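4. Setting up the Fleta under-sink filter

Read the whole section first. Takes 16 minutes if the valve isnt seized.

4.1 Turn off the cold tap valve under the sink. Open the kitchen tap, let it run out.

4.2 Bucket under the hose. Undo the nut by hand if you can, spanner if you can't.

4.3 Fit the T-piece between valve and hose. Washer goes in flat side down. Hand tight, then a quarter turn.

CAUTION — don't use thread tape on the plastic fittings. They split.

4.4 Screw the bracket to the cupboard wall. Leave 104 mm clear under it or you wont get the cartridge out later.

4.5 Push the blue tube into the inlet until it stops. Tug it. If it moves, cut the end square and try again.
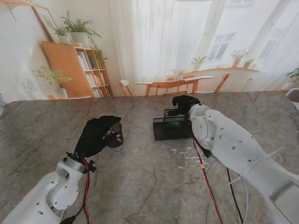 4.6 Same again for the outlet, white tube. Mixing them up is the most common call we get at Uscombe — check the arrows on the filter head.

4.7 Cartridge in, turn right till it clicks. Valve on slowly. Look at every joint with a torch.

Note: drips at the T-piece usually mean the washer. Turn off, reseat, start again from 4.3.

4.8 Run the filter tap for 16 minutes. Water will be grey at first, then cloudy with air. Don't drink this lot, fine for the garden.

4.9 Write the month on the sticker. Cartridge is good for 144 days in normal use, less on tank water.

Fullville customers on bore water: fit the sediment filter ahead of this one, see section 6. Spare washers and tube from Marta Mykhailiuk at the parts counter, before 4 pm.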